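# Chapter 4: The Touring Production

A production that travels is governed by the smallest stage on its route. This chapter considers how a play is prepared for several venues, and what the company and the receiving theatre owe to one another before the first performance. It should be read with Chapter 3, on rehearsal.

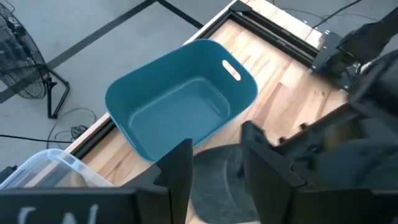
Properties are the first department to feel the effects of touring. Each object must be listed, packed and checked at every venue, and the list should be plain enough for a stranger to use. An entry reading "basin" will not do; "teal plastic basin, rounded corners, oval handle hole in the rim" will. The Cordier company, which played Movska every January with a stock of 80 properties, kept one such list for each act.

## 4.1 The Receiving Theatre

The receiving theatre supplies a stage plan, a lighting plan and the hours of its crew. At Skindach, a house of 600 seats, these papers are sent 30 days before arrival. Late changes are agreed in writing by both stage managers.

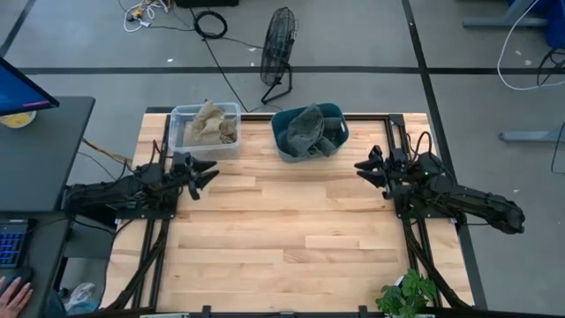

*Fig. 4.1 Two arms facing each other across a wooden table.*

The plan should show entrances, sight lines and any slope in the stage. A scene blocked for a deep stage may have to be set again for a shallow one — a task best done before the company leaves its rehearsal room.

## 4.2 The Contract 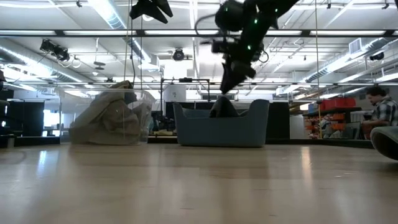 **Thierry Pruvost**
Lecturer in Theatre Management, Carnent

Two forms of agreement are in common use. Under a guarantee, the theatre pays the company a fixed fee whatever the sales. Under a split, the two parties share the takings, and the theatre may first deduct its costs. Students should note who bears the loss in each case if a performance is cancelled.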